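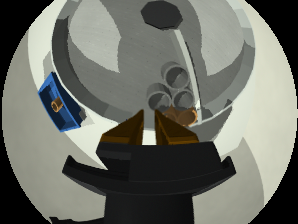 Wake me when it can empty a dishwasher, came the first reply under my last post, and then a second one asked whether any of this will be in our kitchens before they retire. Fair enough, both of you. I've had my tea and I've got an hour, so let me have a proper go at it.

My short answer is no for the kitchen and "nearly, for some jobs" for the shop floor. The long answer is the rest of this thread, sorry in advance!

I spent 11 years on the packing benches at Brildale before I moved over to the office side, and the job everyone thought was the easiest was sorting small parts out of a bowl. Little tubes and spacers, pick one up, pop it in its tray, pick up the next. New starters had it by their first tea break (some of them were chatting the whole time).

Now try writing down what your fingers are doing. You nudge one tube away from its neighbour so you can get hold of it. You feel when it's tipping. You turn it a bit on the way over without ever deciding to. I couldn't have told you I did any of that until I had to explain it to a machine, or to the patient people who look after one. 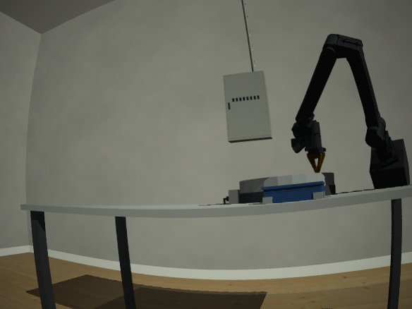 Arm over the parts bowl, simulated bench.

Most of the practice these days is done in simulation first, and I've come round to that. A run that goes wrong in software costs you a restart. A run that goes wrong on a real bench costs you a fingertip (the robot's, thankfully) and a morning on the phone for spares.

What I look for when somebody shows me one of these set-ups is how the parts are lying. Spread out neatly, with plenty of room round each one? Lovely, but my old bench never looked like that. Bunched up together against the side of the bowl is much closer to the real thing, and it's where I start paying attention.

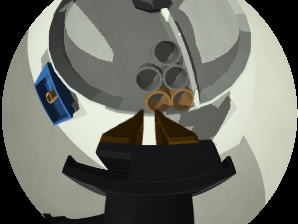
The other thing I always ask is what happens on a miss. A person who fumbles a tube has picked it up again before you've noticed. Plenty of machines will carry on quite happily to the tray with nothing in their fingers, and then let go of it very carefully. Bless them.

So, the dishwasher. Think of everything in there: wet glasses, a colander, that one lid that fits nothing, forks all facing different ways, and a cupboard that's different in every house in the country. Compare that with one bowl and one kind of tray, bolted down, same light all day. I'd trust a machine with the second years before the first.

Someone at Pedeta told me in June they'd give it 5 years for parts sorting on an ordinary bench and 16 for a kitchen. I'd have swapped the 16 for a shrug, but I liked that they'd picked a number.

Anyway, the kettle's on again. If you've got one of these doing a real shift where you work, even a dull one, do tell me what it drops. I'll read every reply, though probably not before 6.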